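Moltstead Two-Arm Cell: Care and Setup FAQ

Last revised 2021-07-26

These are the questions that come up most from people taking a shift on the two-arm cell. If yours isn't covered, ask Lejla Dervishi (cell setup) or Visitación Echevarría (repairs and parts). The arm controller manual is on the shelf over the Firnon cabinet and goes further into wiring than this page does.

Who is allowed to service the cell?

Anyone who has signed the cell sheet can clean it, check the fingers and run the homing routine. Changing fingers, opening a gripper housing or touching the wrist camera bracket needs Lejla or Visitación present. Please don't swap parts between the left and right arms, even when they look the same.

How do I shut it down before cleaning?

Park both arms from the Moven panel, wait for the park light, then turn the key to Service and take it out. Keep the key on you. The arms hold position on their brakes in Service, but the grippers can still be opened by hand with light pressure.

Don't use the emergency stop as a way of parking. It drops the arms out of their stored pose and you will have to home them again.

How often do the fingers need cleaning?

At the start of every shift, and again after any job with towels or other fabric. The fingers are matte black and pale dust shows up on them quickly. A light speckle on the outer faces does no harm. Look at the inner faces and the recessed channel, where lint packs down and changes the grip.

What do I clean them with?

A dry microfiber cloth first. If that isn't enough, dampen the cloth with plain water and wipe again, then go over the finger dry. No alcohol and no spray of any kind near the housing — the seal around the crossbar is not rated for it. For the channel, use the soft brush from the drawer and work from the base toward the tip.

What should be on the table for the handover check?

One folded cloth and one open food-storage box, no lid, with nothing in the box. Lay the cloth flat in front of the right gripper with its far edge up against the box. The left gripper comes in from the other side of the box. Use the yellow-green cloth if you can find it, as it stands out well on the black tabletop.

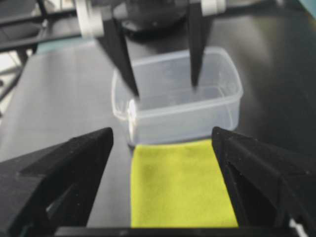 Why does the wrist camera view show the fingers?

It is meant to. Both fingers of the gripper carrying the camera should be in view, one on each side, with the work between them. If one finger has dropped out of view or they sit clearly lopsided, the bracket has moved. Stop and call Lejla. Don't bend it back yourself.

The other gripper looks blurry. Is the camera faulty?

No. The lens is set for things close to the table, between the fingers. Anything hanging nearer or farther than that goes soft. If the cloth itself is blurry, clean the lens with a dry lens tissue and look again.

The box keeps getting missed. What do I check first?

Light. The box is clear plastic and the table shows through it, so glare causes more trouble than you'd expect. Turn off the bench lamp and try again. After that, check the box for scratches and change it if the rim is worn.

What does fault 19 mean?

Finger travel out of range. Usually there is lint behind a finger, or a finger screw has backed out. Clean the channel, check the screws and clear the fault. If it comes back 2 times in a shift, lock the cell and leave a note for Visitación.

When are fingers replaced?

When the tip has a chip you can feel with a fingernail, or when the grip check fails after cleaning. The right-hand pair was last changed in April at 3,763 cycles, earlier than planned, after a tip was chipped on the table. Always change both fingers of a gripper together. Spares are in Tang bin 6.

Do I have to home the arms after a finger change?

Yes, both of them. Home the right arm first, then the left, then run the handover check at slow speed and write the result on the cell sheet.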